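Slanina, a novel by Hedvika Jurčo
Orkance Press, 350 pages

Hedvika Jurčo's second novel takes place in a town called Plollach, where the slate quarry has closed and the bus comes twice a day. The title is the family name. Old Slanina kept the quarry's payroll for 30 years, and when he dies his daughter Marta comes home to clear the house. She finds the ledgers in the pantry, behind the flour. One of them lists men who were paid and who, as far as she can tell, never worked there.

That is most of the plot, and I was fine with that. Jurčo is good on the business of going through a dead man's belongings. Marta sorts keys for most of a chapter. She tries on his coat and finds a ticket for the ferry to Jaltness, unused, and the book lets the ticket sit for a long time before anyone mentions it again.

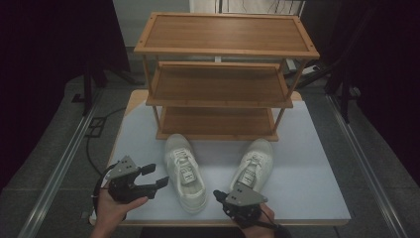

The middle section is where I had trouble. Marta's brother Emil arrives from the coast with opinions about selling, and the two of them argue in the kitchen for what felt like a third of the book. The arguments are believable. They are also the same argument. Emil wants the money, Marta wants to know about ledger 718, and each says so, goes to bed, and says so again at breakfast. An editor could have taken out two of these evenings and I doubt any reader would have missed them.

Things pick up in August, when Marta takes the ferry herself. The crossing is the best writing in the book. It is short, the weather is bad, and a retired foreman tells her a story about a mule that has more to do with her father than she understands at the time. I went back and read it again after I finished.

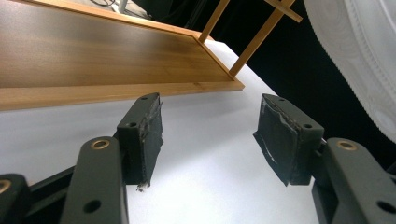
Wooden slats against a black background.

Jurčo writes in the present tense, with no quotation marks. I usually find that tiring. It works better here than I expected, mostly in the scenes with only two people in the room. At the funeral lunch, with nine relatives talking, I lost track of the speakers more than once and had to go back up the page.

The ending will annoy some people. We learn who the men in the ledger were, but we don't learn what Slanina was paid to write them down, or whether he was paid at all. Marta makes a guess. I think her guess is wrong, and I think the foreman's story gives the reason, but the book doesn't settle it.

The first printing was 3,000 copies and my local store had one, on the bottom shelf with the travel books. The paperback is well made and the type is a decent size. Readers who liked her first book for its jokes should know there are fewer of them in this one — the mule gets most of the good ones.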